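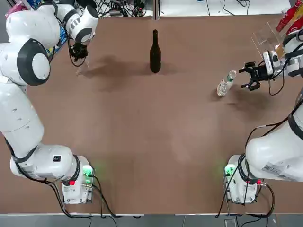 1. Purpose of the Study

This report examines how a midseason change of head coach affects the results of a soccer team in the matches that follow. It was prepared for the Sports Management seminar and submitted on Monday, January 17, 2022. The subject is the Wereo Regional League, in which clubs have often dismissed a coach in December, when the winter break allows a successor time to work with the squad.

2. Data and Method

Match records were taken from the league's public archive. The sample contains 117 coaching changes. For each change, the points earned in the 8 matches before the dismissal were compared with the points earned in the 8 matches after it. Cases in which an assistant served as caretaker for more than three matches were recorded separately. Strength of schedule was adjusted using the final table from the previous season. 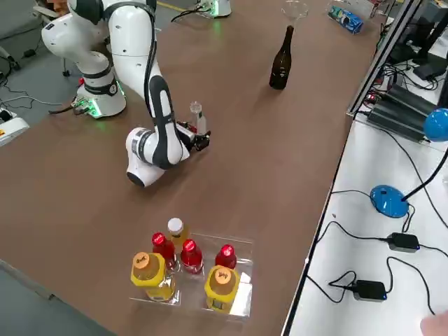 3. Results

Most clubs earned more points after the change than before it. Clubs that kept their coach through a similar losing run also improved, however, and the difference between the two groups was small. Ponce Athletic, which replaced its coach twice in one season, showed a short rise after each appointment and finished in the same position as the year before.
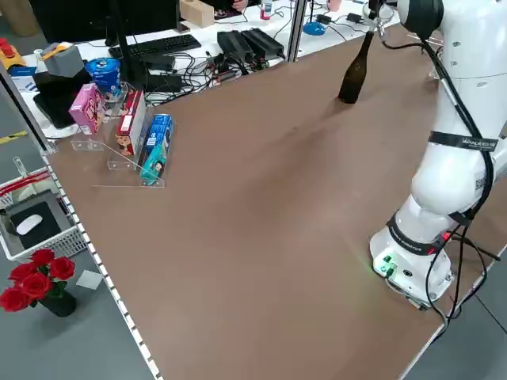 4. Discussion

The findings suggest that much of the improvement credited to a new coach is a return to the team's usual level. Club boards may still have sound reasons for acting – a divided locker room, for instance, does not appear in a table of results. Supporter opinion was considered through a survey conducted by the Prolero student group, which received 900 responses. A majority favored dismissal after five straight defeats.
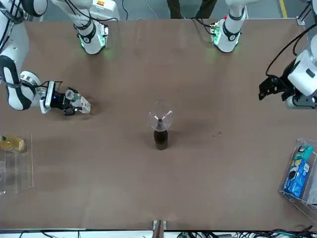 The survey was answered mainly by season ticket holders, and its results should be read with that in mind. Transfer spending was also left out, as Cindico United and several smaller clubs do not publish their fees. A later study could compare coaches hired from within the club with those hired from outside.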